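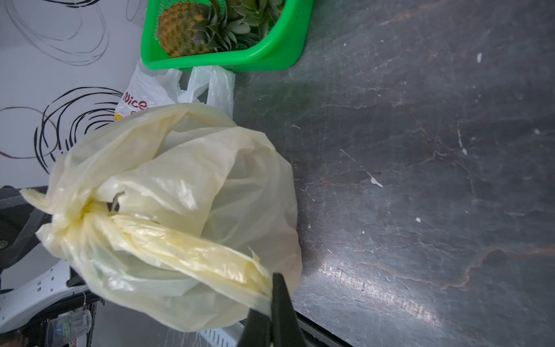 Caderno de bancada, terça-feira. Abacaxi e sacola

Começo de tarde, letra corrida, depois passo a limpo (ou não passo, como sempre). O assunto da semana é a compra: tirar o abacaxi da cesta verde, ensacar, fechar, abrir, devolver à cesta. Eu achava que ia ser um dia meio burocrático de conferir material e acabei enchendo páginas. Sacola plástica fina é um assunto maravilhoso!

O que interessa primeiro é a alça torcida. Na sacola amarela clara, depois que as alças se juntam e dão a volta uma na outra, o plástico deixa de ser filme e vira corda. Uma corda grossa, com vincos, que dá para pegar pela ponta. Para fechar uma compra sem dar nó, foi a melhor solução que apareceu até agora, e eu gostaria que todo mundo experimentasse com a própria mão antes de dar opinião. Torcer com as alças esticadas, nunca com elas murchas em cima do corpo da sacola.

O porém: filme fino rasga fácil. Tem uma tirinha de plástico rasgada saindo do bolo de alças, e uma abertura pequena no corpo da sacola por onde dá para ver que tem coisa escura dentro. Ainda não sei se é defeito de lote ou castigo nosso. Vou separar uma pilha nova e comparar.

Material na bancada

Cesta verde de plástico, de laterais furadas. Continua sendo a minha peça preferida do conjunto todo. A cor se acha de longe, a borda é grossa, e mesmo com abacaxi dentro ainda se enxerga pelos furos o que está encostado na lateral. Fica no fundo, mais para o centro.

Sacolas: a amarelada e a branca impressa, a do "Nice" em vermelho. As do fornecedor Odero vêm em caixa de 2000 e são as que abrem melhor; as da Sandhu grudam uma folha na outra e a gente perde tempo soprando a boca da sacola feito balão. O lote da caixa aberta agora é o 1459, anotado aqui para quem for repor.

Abacaxis: trocar a posição deles dentro da cesta a cada rodada. Deitado é muito diferente de em pé, e a gente só descobre o quanto quando tenta ensacar.

Torradeira verde-clarinha no canto do fundo, à direita. Ela não participa da tarefa do abacaxi mas faz parte da arrumação de cozinha, então fica. As fatias de pão de brinquedo têm a casquinha amarelo-dourada e eu me recuso a guardá-las na gaveta, são simpáticas demais.

Copo de plástico transparente, vazio, à esquerda da cesta. Contra a parede branca ele quase some. Anum Ghumman passou por aqui e pediu que a gente marcasse no mapa da mesa a posição do copo, para não esbarrar nele na hora de puxar a sacola. Marcado.

Painéis brancos com as espirais pretas rabiscadas: os mesmos de sempre. Eu gosto muito deles e já disse isso em outra página.

Sobre a coroa

Passei boa parte do tempo pensando na coroa do abacaxi. A fruta em si é um volume comportado: tem peso, tem casca áspera que segura bem, fica onde a gente põe. A coroa é outra conversa. As folhas abrem para todos os lados, engancham na alça, furam o filme, empurram a boca da sacola para fora bem na hora de fechar.

Testei as duas entradas possíveis, de fundo e de coroa. De fundo a fruta desce sozinha, o peso abre a sacola por dentro e a coroa fica na boca, onde dá para arrumar. De coroa as folhas entram fechadinhas no primeiro instante e depois abrem lá embaixo, e aí o fundo do saco passa a ser o ponto fraco. Por enquanto fico com a entrada de fundo. O pessoal de Ullard prefere a outra e diz que na banca da feira todo mundo faz assim. Fica registrada a divergência, com carinho.

Outra coisa que funcionou bem nos meus testes de manhã: deixar a sacola em pé antes, com a boca aberta e as laterais já dobradas um dedo para fora. A dobra dá uma firmeza na borda que o filme liso não tem. Sem a dobra a boca se fecha com qualquer vento, até com o ar da porta.
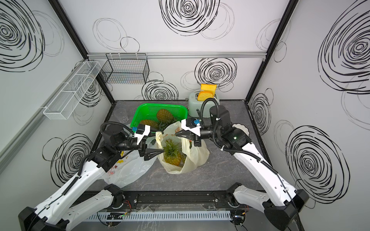
E tem a questão de onde apoiar. Sacola no centro do tampo, com espaço dos dois lados, rende muito mais do que sacola encostada na cesta. Quando encosta, a alça fica presa nos furos da lateral e você puxa as duas coisas juntas. Parece óbvio escrito assim, mas levei uma boa meia hora para entender por que a cesta andava.

A sacola que não está em uso vai para a esquerda, deitada. Amassada mesmo, tudo bem! Cheguei a propor dobrar tudo em triângulo, daquele jeito que a minha tia dobra, e ficou lindo, só que desdobrar leva uma eternidade e o vinco em diagonal atrapalha a abertura. Sacola amassada de leve abre melhor que sacola dobrada com capricho. Adorei descobrir isso.

Quanto ao prato branco de borda ondulada, que mora à direita da torradeira: fica onde está. Pensei em trazê-lo para a frente e fazer uma variação com fatias, mas mistura duas tarefas e eu quero terminar a do abacaxi primeiro.

Tirar da sacola

Metade do trabalho é ensacar, a outra metade é o contrário, e desta segunda metade quase não havia anotação no caderno. Então vai.

Deitar a sacola antes de tirar a fruta. Com ela em pé a gente briga com a gravidade e com as folhas ao mesmo tempo. Deitada, o plástico relaxa, a boca se espalha e o abacaxi fica ali, quase se oferecendo.

Segurar pela casca. Pela coroa é tentador (parece uma alça pronta!), mas as folhas vão se soltando aos poucos e depois de uma tarde inteira o coitado fica careca.

Olhar se alguma ponta de folha atravessou o filme. Se atravessou, empurrar de volta primeiro. Puxando direto, o furinho vira rasgo e a sacola acabou.

Puxar o plástico para longe da fruta, e deixar a fruta parada. Essa foi a dica boa da semana e veio da turma de Ulham, num recado curto no quadro. Muda tudo. O abacaxi pesa, a sacola não pesa nada, faz todo o sentido mover a parte leve.

Conferir a impressão da sacola na hora de guardar. Eu deixo a parte impressa virada para cima, e assim já sei de que lado está a boca sem precisar procurar.

Na volta para a cesta, abrir um espaço antes de colocar. Se já tem um abacaxi lá dentro, empurrar para um dos lados, de preferência com a coroa apontando para fora do caminho. Duas coroas cruzadas viram um nó de folhas e depois saem juntas.

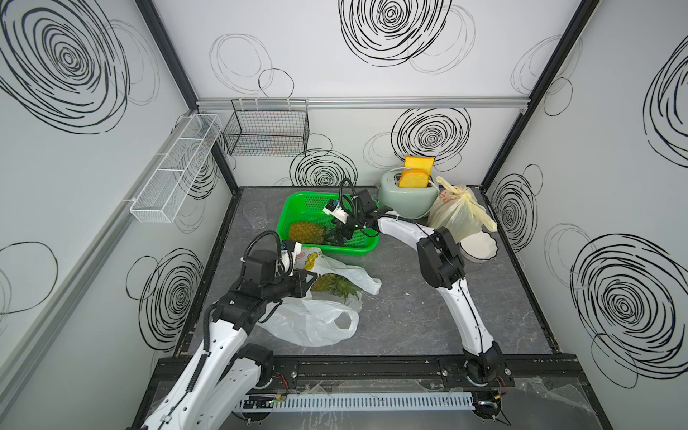
Coisas que ainda quero testar

Sacola mais grossa. A que usamos é fininha e linda para enrugar, mas tenho curiosidade de ver como a alça torcida se comporta com um plástico de mercado maior. Pedir amostra para a Odero, seis unidades bastam.

Abacaxi junto com outra coisa na mesma sacola. Um pão de brinquedo, por exemplo, que é leve e macio. Qual vai por baixo? Em casa eu ponho o abacaxi primeiro sem pensar duas vezes, mas a coroa ocupa a boca toda e o pão acaba espremido do lado.

Cesta em outra posição. Ela sempre está no fundo, e isso obriga a passar por cima da sacola. Queria uma rodada com a cesta mais à frente e a sacola atrás, só para comparar. Talvez seja pior. Quero ver assim mesmo.

Fechar com um nó simples em vez de torcer. Na minha experiência o nó dá mais segurança para carregar e um trabalhão para abrir. Tentar com a alça comprida.

Medidas do dia

Comprimento que usei para a torção nos meus testes de mão: 70 milímetros de alça livre. Com menos do que isso a corda se desfaz quando solto. Com mais, ela dobra sobre si mesma e forma uma argolinha, o que pode até ser útil, anotar se alguém conseguir repetir.

Posição da cesta: marcas de fita no tampo, refazer as da frente, que estão descolando.

Recados para quem pegar a bancada depois

As sacolas com furo vão para o saco de reciclagem ao lado da pia, mas antes guardem as que têm a alça inteira. Quero fazer uma tarde só de alças.

Anum, se você ler isto: a sua ideia de passar um pano seco no tampo antes de abrir a sacola é ótima, o plástico desliza muito melhor. Pode pôr na folha de preparação com o seu nome.

Falta comprar fita. Falta também decidir se a torradeira ganha uma rodada própria em abril, com as fatias e o prato. Voto sim, com entusiasmo, e já deixei uma página em branco logo depois desta.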